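4. Getting the sorting cell ready for a shift

I wrote this section after my third month on the Clono cell at Takard, when I finally stopped having to ring Daranee every time the arm sulked. (It's Daranee Thammasiri if you're looking her up in the phone list. She set up the cell at Brurmont before ours, and most of the good advice in here is hers.) If you've come over from the hand-sorting benches, start at 4.1 and don't skip the notes!

4.1 What your job is now

On the benches you picked every item yourself. On the cell, the arm picks and you look after the bin, the mix and the odd ones out. I used to handle 290 items on a decent morning and my shoulders knew all about it. These days I spend far more time on my feet and on the screen, and I've had to learn to watch for trouble before it happens. Some of us miss the rhythm of the bench, me included now and then, and you can still swap back for half a shift if you ask Soledad Olmedo before the rota goes up.

Your grade doesn't change when you move over. The cell allowance starts once you've been signed off on 4.2 and 4.3.

4.2 Starting up

1. Read the handover sheet. If the last person has written "HOLD" on it, stop there and find Soledad.

2. Check the emergency stop is released, then press it and release it again yourself. Yes, every shift, even if you watched someone else do it.

3. Switch on at the wall, then at the cabinet. The arm takes a little while to wake up and may twitch as the brakes let go. Stay outside the floor line until the status light settles.

4. Log in with your own badge. Please don't borrow one! The cell remembers your speed setting, and mine is slower than most people like.

5. Run the fingertip check from the Service menu. The gripper opens and closes 2 times. If it complains, go to section 7.

CAUTION: Never reach into a bin while the arm is live, however quick you think you are. Press Pause, wait for the tone, then reach.

4.3 Loading the bin and clamping up

6. Give both clamps on the divider a good tug. If one shifts, pause the cell, reseat it and tug again. A loose divider moves the wall the arm thinks it knows, and you'll get error 354 until you're sick of the sight of it.

7. Tip in a small mix of items and spread them by hand with the cell paused. I go for a handful of different shapes. Soft packets and shiny foil are the fussy ones, so I keep those near the middle, where the arm has room to come at them. Small round things love to roll into the back corners, and I nudge them out if I spot them in time.

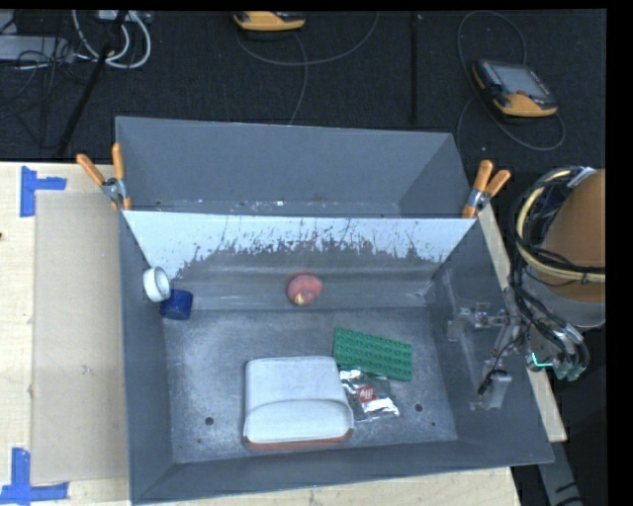
8. Take your hands out, step back over the line and press Resume. Let the first few picks go by before you turn to anything else.

Note: if the arm tries for the same item again and again, don't shout at it (I've tried). Pause, turn the item over and resume. Write it in the odd-ones log too, as that's what the Priedītis people use when they update the picking settings. More than 3000 entries have gone in so far, and a fair few of the early ones were mine.

4.4 Handing over

9. Press End Shift and wait for the arm to park.

10. Fill in the handover sheet. Put down anything that annoyed you, even if you sorted it out yourself.

11. Badge out. Leave the cabinet on unless the next shift is cancelled.

Takard cell guide, section 4 | Questions to Soledad Olmedo, shift office | © Takard | Back to top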